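Report of the Night Desk

The Office of Demonstration at Grungate was opened under a charter of nine paragraphs, and the seventh required the Night Desk to submit a written account at the close of each term. The account that follows was entered in May. It was the last one the Office received from that desk.

The undersigned was assigned to the Retance program as a demonstrator of the second grade. The duties were plain. A demonstrator sat at the console, took hold of the hand control, and guided a simulated arm through the act of picking up an object. Each completed act was called an example. Examples were stored, reviewed by the day staff, and given to the learner, which bore the name Memon in all official papers. The quota for the term was 556 accepted examples. Rejected examples did not count toward the quota, and no reason for rejection was supplied unless the demonstrator applied for one in writing.

The undersigned applied for reasons on 4 occasions. The replies stated that the motion had been "unclear in purpose." The undersigned had closed the fingers, raised the object, and held it for the required time. It was difficult to know what further purpose could be shown.
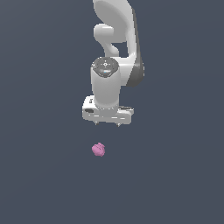
Example 122 was begun shortly after two in the morning. The Loltent room, as the simulated space was known, had been stripped of its shelves and bins at the start of the term so that Memon would have fewer things to confuse it. What remained was a dark gray ground without an edge, the white arm coming down from above, and the small pink object under the open fingers, with a stretch of nothing between them. The object had no name in the register. It was entered as "item, irregular." The undersigned had come to think of it as a piece of chewed gum, and on some nights as a coral bead, and did not record either opinion.

The procedure called for the demonstrator to lower the arm without delay. On this occasion the undersigned waited. The instructions allowed a pause of up to 86 seconds before an example was closed automatically, and the undersigned used nearly all of it. There was no fault in the equipment. The undersigned was thinking of a kitchen, and of a coin on the floor of it, and of a grandmother who would stand over a dropped coin for a long while before she bent to get it. She had bad knees. She was deciding whether the coin was worth the trip.

The arm was then lowered, the fingers were closed, and the object was raised and held. The example was submitted in the usual manner.

It was accepted within the hour. A note was attached by the day staff, the first such note of the term, and it read in full: "Clear in purpose. Please continue."

The undersigned continued. A pause was added to each example after that, of varying length, and the rate of acceptance rose. The quota was met before the end of the term. The undersigned makes no claim as to the cause.

In the final week the Night Desk was asked to observe Memon working without a demonstrator. The room was the same and the object was the same. The arm came down to its starting height and stopped. The day staff, who were present, consulted the log and found no error in it. One of them asked whether the learner had failed.

The undersigned advised them to wait. The arm remained over the object for 86 seconds, less a little, and then it went down.

A request for transfer to the day staff is attached to this account. The hand control has been returned to its drawer, and the key to the drawer is with the front office.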